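Schmuck aussortieren, Teil 2. Ausgangslage: alles in einer flachen weißen Pappschale, Schale auf dem Bett, weil der Tisch belegt ist.

Reihenfolge: zuerst Perlen und Steine von Metall trennen. Perlen sind weich, Metallkanten machen Kratzer. Gemeinsam gelagert haben sie lange genug.
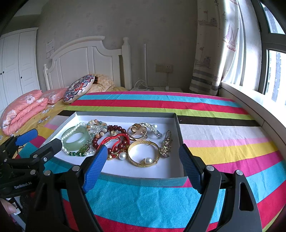

Zweiter Schritt ist das Entwirren. Perlenstränge nie am Ende ziehen, sondern die Schlaufe in der Mitte lockern. Bei geflochtenen Schnüren hilft eine stumpfe Stopfnadel.

Jade: lauwarmes Wasser, weiches Tuch, fertig. Kein Ultraschall. Der Reif kommt einzeln in einen Stoffbeutel.

Achatarmband: Gummi prüfen. Wenn er nach dem Dehnen nicht vollständig zurückgeht, neu auffädeln. Ich nehme 0,8 mm, doppelt geführt.

Armreife mit Gravur nur mit dem Pinsel entstauben. Polierpaste setzt sich in die Vertiefungen und wird dort weiß.

Aufbewahrung künftig: Einsatz von Kallex, 17 Fächer, passt in die obere Schublade. Filigranes liegt flach, Ketten werden geschlossen abgelegt.

Offen: Silber. Anlaufschutzstreifen von Braltetti sind bestellt, Lieferung im Dezember. Bis dahin Zip-Beutel, Luft raus.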